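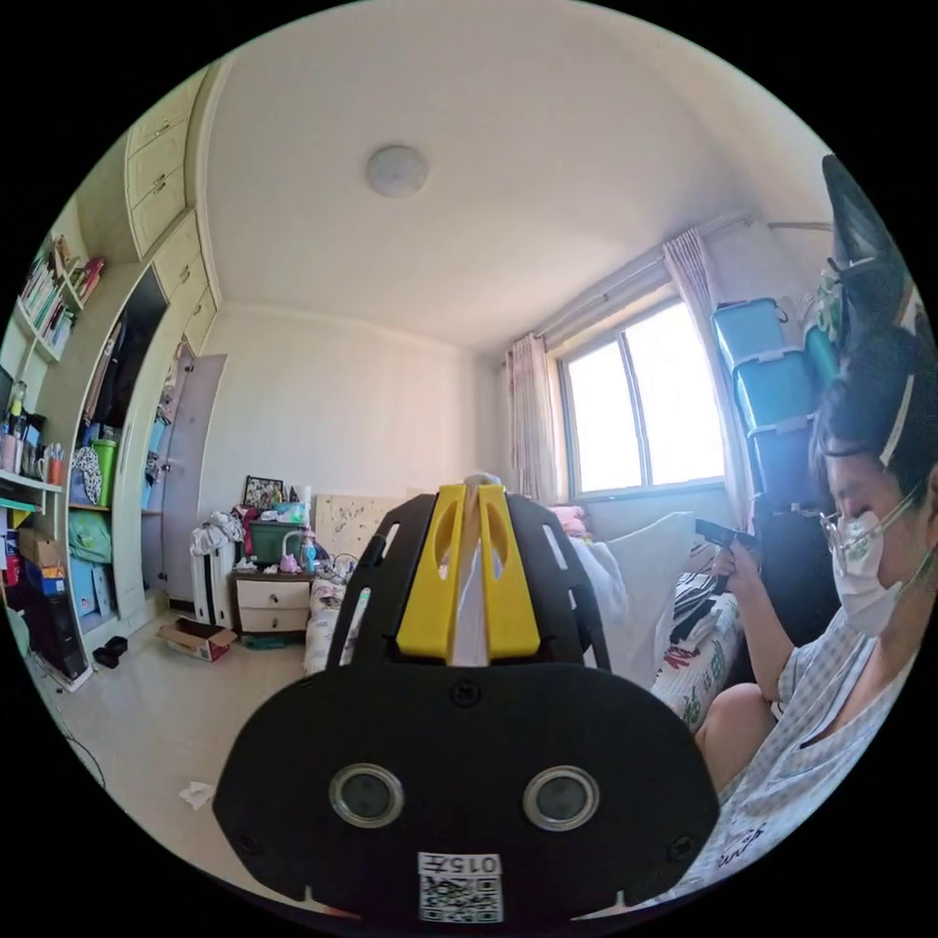 Paper Use in the School Library: Final Report

Dorottya Bozsik and Mariann Tóth
January 12, 2026

1. Why this topic

Our library goes through a lot of printer paper. Ms. Pacheco at the desk said the order went up again last year and asked if a student group wanted to look into it. We said yes. Wanted to know who prints, what gets printed and how much ends up in the bin without being read.

2. What we did

Kept a log sheet next to the printer for 18 school days. Anyone who printed wrote down grade, subject and number of pages. We also emptied the recycling box every afternoon and sorted it into used both sides, used one side, and blank. Blank was a bigger pile than we thought.

Also did a short survey, paper copies (yes, we know). Questions were about habits, double-sided printing, and whether people check the preview first.

3. Results

Total pages logged: 3,000. Out of these 2,000 were single-sided. The recycling box gave us 300 completely blank sheets, mostly the last page of a web article or a cover page that printed empty.

History and English print the most. Math hardly anything. Seniors print more than the other grades, mostly drafts of essays. Mariann thinks the drafts are worth it, because marking up on paper is easier. Dorottya doesn't agree but we left it in.

Survey: most people did not know the printer can do both sides. The setting is in the second menu and it resets after every job. Some people knew but said it jams. It does jam, we tried it, the top tray is worse then the bottom one.

4. Problems with the data

Not everybody filled in the log. The printer's own counter was higher than our sheet every week, so the real total is more than we have. First week is the worst. Some entrys had no subject. We counted those in the total but not in the subject part. Also exams were coming up so it may not be a normal month.

5. Suggestions

Make double-sided the default on the library computers. Put a card by the printer showing how to print selected pages only. Keep a scrap tray for one-sided sheets, the art room already asked for them.

Ms. Pacheco is going to ask about the default setting. We would like to repeat the log in March, same length, and compare. Log sheets are in the green folder behind the desk, survey forms too.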